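Gripper closes fine on the bench, slips on bottles
Shop Projects > Arms and Grippers

kuohua_h
Wednesday, 7:40 pm
Two-finger parallel gripper on the Padcombe shop arm, Mateos servo, printed fingers. It holds a wood block all day. On a full water bottle it closes, starts the lift, and the bottle slides down through the fingers. Current limit is at 40 percent. Raising it dents the plastic and the bottle still slides.

dragica.i
What are the finger pads? Bare print on smooth plastic has very little grip. Glue on some silicone sheet before you touch the current limit.

kuohua_h
Bare print. I have a silicone sheet but it adds thickness and I lose opening width.

n_kinyua
Pads will help but I doubt they are the whole problem. Where on the bottle are you grabbing it, and at what wrist angle? Post a shot from the head camera with the fingers open, just before close.
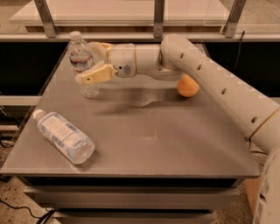 Grip height is the first thing I would change. A bottle wall is stiff near the shoulder and near the base, and soft in between. If the fingers close on the soft part, the wall caves in and the extra current goes into bending plastic. Your lower finger passes just under the label, on the ridged part, and it also tilts down a bit. Level the wrist first, then move the grasp point up in 5 mm steps and log the result of each one.
— n_kinyua

dragica.i
Disagree on the order. Ridges are not bad for grip if the pad is soft enough to fill them. Pads are a ten-minute job. Moving the grasp point means redoing the approach.

mizanur_p
The approach is one offset in the config if he is running the Gemell planner. I went through this on my own build at home. Hard fingers slipped at every height I tried. With pads, the high grasp held and the middle one did not. So both of you, in part.

n_kinyua
Fair. Pads, then height. Leave the current limit alone until both are done.

kuohua_h
It is Gemell, yes. What about the bottle lying on its side? Same grasp point?

mizanur_p
Different case. Come straight down, fingers across the short axis, close near the center of mass. Get the upright one working first.

kuohua_h
Pads on, 1 mm silicone, wrist leveled, grasp point up 138 counts on the lift axis. Upright bottle held on 4 of 5 lifts. The miss was a late close — I think the servo was still moving when the lift command went out.

dragica.i
Wait on the position flag, not on a timer. Then run it again before you start on the other bottle.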